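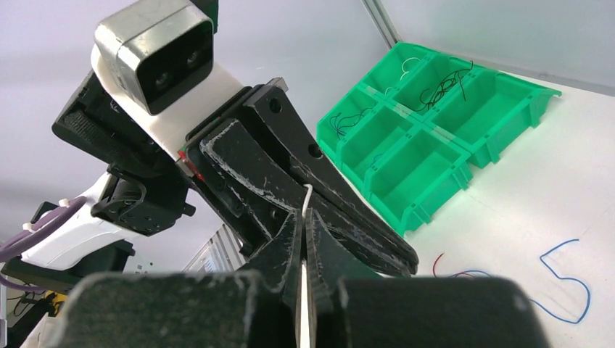 Voltage drop on low-voltage garden lighting, since I keep getting asked. Short thread.

1/ A 12 V run loses voltage in proportion to current and wire length. Count both conductors. A fixture 15 meters away is 30 meters of copper.

2/ Halogen dims visibly when the supply sags. LED fixtures with a built-in driver hold their brightness down to some minimum voltage, then flicker or shut off. Check the data sheet for that number before you buy wire.

3/ Measure at the last fixture with everything switched on. An unloaded reading at the far end will look fine on almost any wire.

4/ Qiuyue Su's yard at Parkside was one daisy chain, 198 watts total. The last 3 fixtures were dim. We moved the feed to the middle of the run -- same wire, same transformer -- and the dimming went away.

5/ Splices matter as much as gauge. I redid 2 corroded ones in December and got back more voltage than the thicker cable would have given me. Use gel-filled connectors outdoors.

6/ Sort connectors by wire range before you go outside. They look alike in the dark. 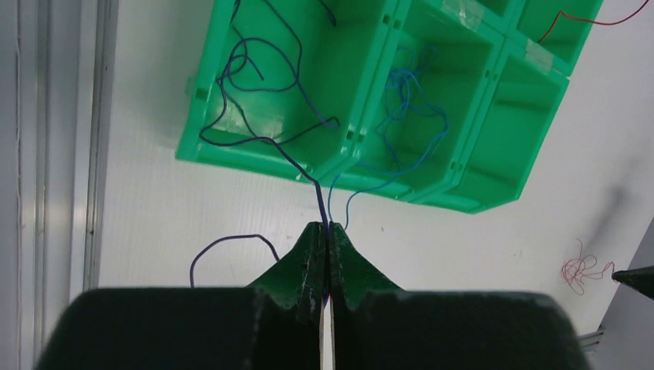 Green parts organizer, seen from above.

7/ Baoshan Wan asks about higher taps on the transformer. Fine for long runs, but check the nearest fixture too. It gets the highest voltage and has its own upper limit.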